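De: Valquíria Peixoto
Para: lista Nemetti, reaproveitamento de computadores
Assunto: Re: Gabinetes em torre, ordem de desmontagem

Oskari Saarela escreveu:
> Recebemos o lote da Girkton em abril e ainda há torres por abrir.
> Alguém já fez esse modelo de gabinete preto com placa verde? Quero
> saber o que sai primeiro e se as gavetas de disco precisam de
> chave de fenda.

Oskari, já abri 13 desse lote e a ordem que adotei foi esta. Deito a torre na bancada, com o lado aberto para cima, e tiro a tampa lateral. Memória e processador saem primeiro, cada um para o seu saquinho antiestático. Só depois passo para os discos.

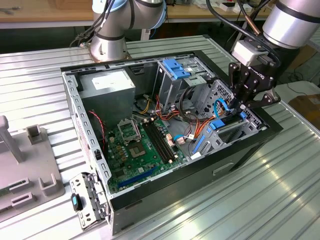
As gavetas de disco são de plástico azul e não pedem chave. Solte o cabo de dados e o de alimentação, aperte as travas e puxe reto. Se a gaveta prender, confira o cabo SATA antes de forçar, pois num dos gabinetes quebrei uma trava assim e não temos reposição.

Quanto ao soquete, a armação metálica fica levantada depois que o processador sai. Eu deixo desse jeito até a inspeção dos contatos e só então fecho. Não encoste os dedos ali nem apoie ferramenta em cima. 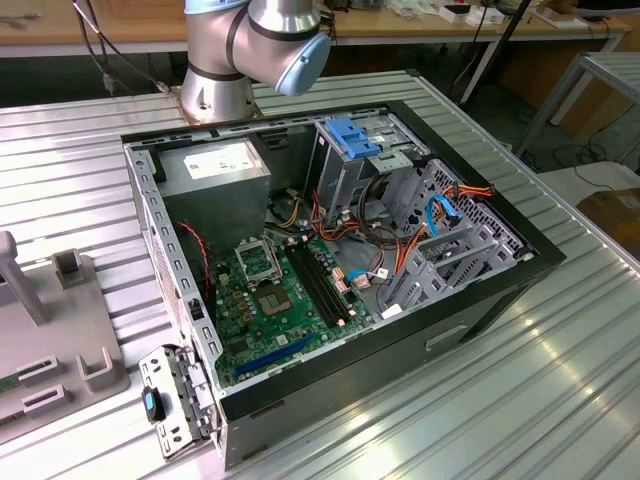 A fonte eu deixo por último. O chicote de fios vermelhos, laranja e amarelos atravessa o gabinete, e é mais fácil soltar os conectores com a área dos discos já livre. O par fino vermelho e preto, torcido, que desce junto à lateral, não precisa sair se a placa for ficar no lugar.

Os discos vão para a caixa da Mersha com a gaveta e tudo. Anotem o número de série da etiqueta na planilha antes de guardar. O inventário está em 3,888 itens (a planilha usa vírgula, não mudem) e faltam os números de 20 discos da remessa anterior.

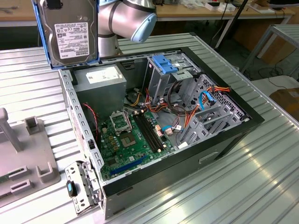

Oskari respondeu que prefere separar a gaveta do disco já na bancada, porque a Indar devolve os discos sem ela e depois falta peça para remontar as torres. Perguntou também se os parafusos laterais podem ir todos para o mesmo pote.

Podem, desde que não se misturem com os da fonte, que têm outra rosca. Sobre as gavetas, para o que for à Indar, separem. Para a Mersha continua como está.

Valquíria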